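From: Jintana Thongsuk
To: Susdale transport list
Subject: Re: Level crossing closure, lorry recovery

Lamduan Yimyam wrote:
> Does anyone have the timings for the Werkau Lane incident? The
> operator's notice only says "a road vehicle on the line". I also
> heard the barrier was already faulty. Is the diversion still via
> Flutmont?

Lamduan,

Timings from the incident log, as far as it goes. The lorry grounded on the crossing at 05:40 and the signaller was told by the crossing telephone at 05:43. The first train was held at Flutmont, 283 metres short of the junction signal. There was no collision and no injury. The driver had left the cab before the call was made.

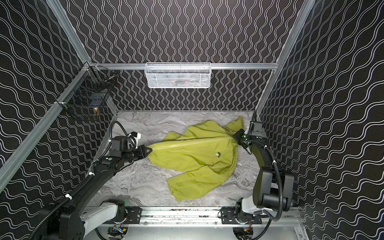

The barrier fault is a separate matter. It was logged in February at the Nuchit Road crossing and closed after a relay was changed. I can find no open fault against Werkau Lane.

Recovery took longer than planned. The trailer was carrying 16 pallets, which had to be taken off before it could be lifted. Fuel loss was put at almost 3,000 millilitres, all of it on the road side of the fence.
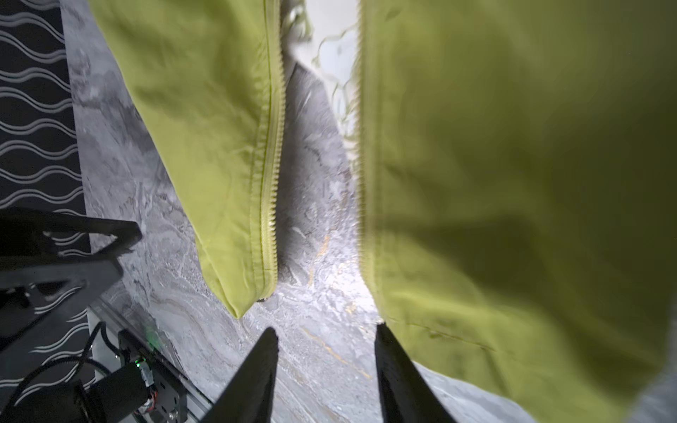 The line reopened at 11:20 with a speed limit over the crossing. The road is still shut because the surface panels need to be reset. The diversion is via Flutmont for cars only. Anything over the weight limit has to use the Susdale bypass.

The log reference is 1973 if you want to ask for the full entry. Quote the crossing name as well, as the numbers are reused.

Jintana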